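Long sleeves keep coming out of the dryer damp and twisted
Posted in Laundry & Clothing Care

Ayten Gökçe
30th August

I moved into a smaller place this summer and the apartment came with a Zosness washer and dryer, the stacked kind. Everything in it is fine except long-sleeved shirts. The bodies dry, but the sleeves come out wrapped around each other and still damp at the cuffs. If I run the dryer again the cuffs dry, but by then the body has creases that I can't get out without ironing.

I have tried smaller loads and I have tried the low heat setting. I also bought a bag of those wool balls and they made no difference that I could see. Most of the shirts are cotton, a few are a cotton blend. I don't have room for a full drying rack. Is there a setting I am missing, or is this just how stacked dryers are?

3 replies

Jakab

Stacked dryers usually have a smaller drum, so the clothes have less room to open up. Sleeves wind around whatever is next to them and the cuffs end up in the middle of the knot, where the air doesn't reach. Two things helped me.

First, check the washer spin speed before you blame the dryer. A very fast spin pulls long sleeves into ropes. I can't tell you what your model offers, but mine has four speeds and I use the second one down for shirts. They go into the dryer a bit wetter but a lot less tangled.

Second, shake out each shirt one at a time before it goes in the dryer, and undo the cuff buttons. If the cuffs are buttoned the sleeve closes up and holds water. Then stop the dryer partway, open the door, pull the sleeves free and start it again.

When the shirts are nearly dry I take them out and finish them flat on the bed. Put an old sheet down first if you are worried about the bedding. Lay the shirt out, pull the side seams straight, then take one sleeve at a time and run your hand from the shoulder to the cuff. The sleeves should point away from the body so that no part of them is lying on damp fabric. 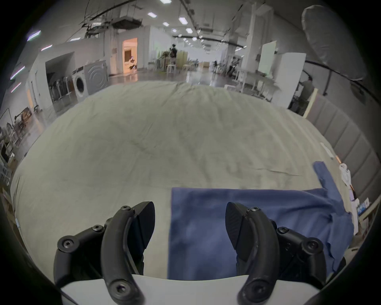 Blue top laid out on the bed, long sleeve pulled out to the side.

Leave them like that with a window open or a fan on. Cotton that is only damp at the cuffs is usually done by the time I have put the rest of the laundry away. Heavier fabric takes longer and you may want to turn it over once. Don't fold anything until the cuff feels the same as the rest of the shirt - if it feels cool, it is still damp.

cirura

dryer sheets. or just get a bigger dryer

Trultuslow

I agree with most of what Jakab wrote, but I would look at the lint filter and the vent hose too. In a stacked unit the hose often gets crushed when somebody pushes the machine back against the wall. Mine was bent nearly flat and every load took twice as long as it should. Turn the dryer off at the wall before you pull it out, and get a second person for this, a stacked set is heavy and can tip.

Also, the sensor setting on a dryer can shut it off as soon as the thin parts of the load are dry. Cuffs and collars are double fabric and they lose. Use the timed setting for shirts and keep them separate from towels.

I don't bother with the wool balls either. I bought some in December and the dog has them now.

Contact us | Terms of use | Copyright Laundry & Clothing Care Help | Back to top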